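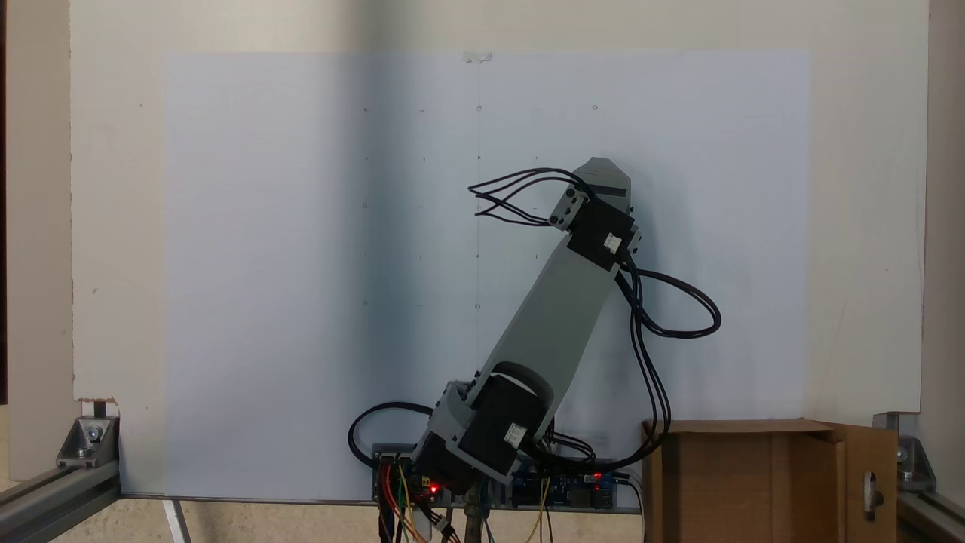 A sheet of pale paper taped at its top center, with a penciled center line. Urkton.

About Kaltwood

Kaltwood supplies paper, wall panels and cardboard boxes to schools, drafting rooms and small workshops. The company was formed in Urkton as a paper merchant and took on box supply when it acquired the Aigner packing business. Both sides of the company now operate from the same building, under one management and with a single order desk.

We hold 1,279 stock lines. Most are plain goods in regular demand: drawing sheets in white and light tints, tracing paper, clear tape, pencils, mounting panels, and boxes with fold-down flaps. Customers who need a size outside the catalog may request it from the cutting room. The minimum order for cut sheets is 105.

The paper room

Paper is received flat and remains flat until it is cut. Each delivery is rested in the paper room before a sheet is drawn from it for marking out. The sheet is hung on a white panel, a vertical line is ruled in pencil through the middle, and positions are set off on either side with small dots and circles. Sheets that will not hang true from a single piece of tape are returned to the mill with a note of the batch.

The Pirus range, our most widely ordered drawing paper, is prepared in this way. It has a smooth face and a slightly rougher back, takes pencil well and can be erased without lifting the surface. It is sold in 3 weights. The heaviest is intended for wall display and is not recommended for folding.

Hand-marked sheets are available to schools on request. Orders for the fall term should reach us before the end of June.

The box side

The Aigner name was known locally for cartons, and we have retained it for our range of open-top boxes. Aigner boxes are shipped flat in bundles and are assembled by the customer. Assembly instructions are packed with every bundle. Boxes of other makes are also accepted for reuse at the Urkton building, provided that they are clean and that the base is sound.
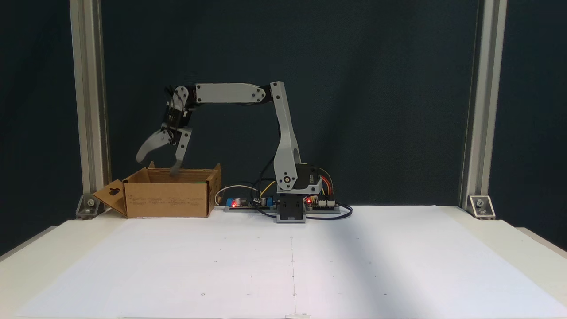 Reused boxes are held separately from new stock and are offered to schools without charge. Existing printing is left as it is. We ask that old address labels be removed or covered before a box is sent out again, and that flaps be left attached, as a box without flaps cannot be closed for stacking.

Last year 3,661 boxes passed through the reuse shelves. The majority went to classrooms for the storage of paper, models and art materials.

Our customers

Kaltwood serves trade and school accounts as well as individual customers. Account holders receive the printed catalog each January, together with a folder of paper samples. Individual customers may buy single packs at the Urkton counter, which is open from 9 a.m. to 4 p.m. on working days. Large sheets can be rolled for carrying, although we advise flat packing for the heaviest weight.

Requests for samples should state the weight and tint required. Samples are supplied in letter size unless otherwise agreed.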